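Dakarwood Chamber Choir and Players
Minutes of the meeting of the artistic and administration group
Held on 8th July in the small hall, beginning at 19:00

Present: the chair, the secretary, the librarian, the conductor, the representatives of the four voice sections, the representative of the players. Apologies were received from the webmaster and from the second representative of the altos, who was replaced by a singer from the same section without right of vote.

1. Minutes of the previous meeting

The minutes were read and accepted with one correction. In item 4 the word "organ" must be replaced with "chamber organ". The large organ was never considered for the recording and the player asked that this is clear for the future.

2. The recording for Ereo

The conductor reported on the talks with the label Ereo. The label agrees to publish a disc with the Jasińska Vespers as the main work and the three shorter motets by Vesov before it. The first pressing will be 1,000 copies. The choir will receive part of these for sale at concerts, but the exact share is still not written in the contract, and the chair will ask for it in writing before anything is signed.

The label would prefer that the motets come after the Vespers. The conductor is against this. In his opinion the ending of the Vespers is very quiet, and any music placed after it will disturb the listener. The tenors' representative remarked that many people today listen to single tracks and the order is maybe less important than we think. There was a long discussion. It was decided by vote (6 for, 1 against, 1 abstained) to support the order of the conductor and to communicate this to the label politely.

The representative of the sopranos asked if the second motet can be recorded one half tone lower. The conductor will try it both ways at the first rehearsal after the summer break and then decide.

3. Place and time of the sessions

Two places were compared: the church where we usually sing, and the former school chapel. The church has the better sound for the slow movements, but the traffic on the street can be heard until late evening. The chapel is quiet, and its sound is dry. The sound engineer visited both places and recommends the chapel, with the singers standing in a half circle and the players in the center. She also says that the heating in the chapel must be turned off during the takes because it makes a low noise, which we will surely feel in December.

Decision: the sessions will be in the chapel in the first half of December. The secretary will confirm the dates with the chapel office and send them to all members. Members who cannot be present at all the sessions are asked to say this immediately and not in the last week, as happened with the previous disc.

4. Scores and parts

The librarian informed that the new edition of the Vespers has differences from our old copies. In the vocal score, the bar numbers after the third psalm do not match the instrumental parts. The conductor will use the numbers of the instrumental parts. Everybody must write these in pencil in the own copy before the first rehearsal. Pens are not allowed, because the scores are hired.

Three scores from the spring concert are still not returned. The librarian asks for them again.

5. Finances

The current balance of the recording fund is 2,046 euros. The spring concert brought 431 euros after the costs for the hall and the programs. The fund is not sufficient for the sound engineer and the hire of the chamber organ together. The chair proposed one additional concert in the autumn, with the motets and some known pieces which do not need many rehearsals. The basses' representative was worried that the voices will be tired before the sessions. It was agreed to make the concert short, without a pause, and not later than six weeks before the recording.

The proposal to raise the members' fee was not voted. It will be discussed again when the label has answered about the copies.
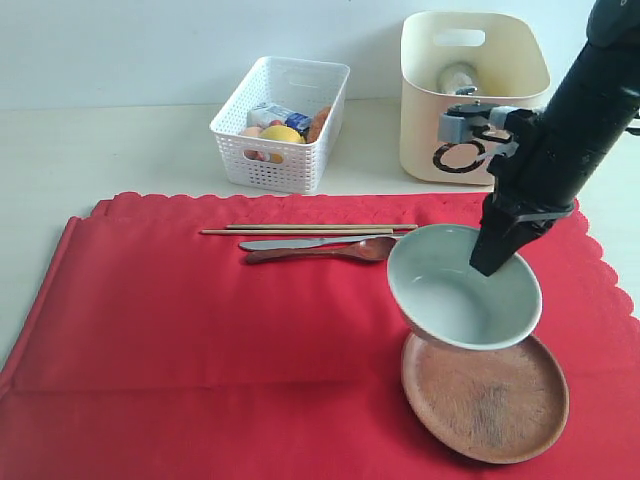

6. Booklet text

The booklet will contain the Latin texts with an English translation, a short article on the Vespers and one page on the choir. The label offers to write the article, but the conductor wishes to do it by himself and was given this task. The length is limited to two pages. The translation of the first motet exists already from our old program. For the other two it must be made new, and the altos' representative will do it.

There was a question about whether the names of all singers should be printed. It was agreed that yes, by voice section and in alphabetical order, without marking the soloists in the list. The soloists will be named next to the tracks.

7. Other matters

The players asked for one separate rehearsal with the chamber organ, for the tuning. Agreed.

The rehearsal on the last evening before the summer break will finish 30 minutes earlier.

The next meeting will be called by the secretary by e-mail, after the answer of the label.

The meeting was closed at 21:10.

Minutes taken by the secretary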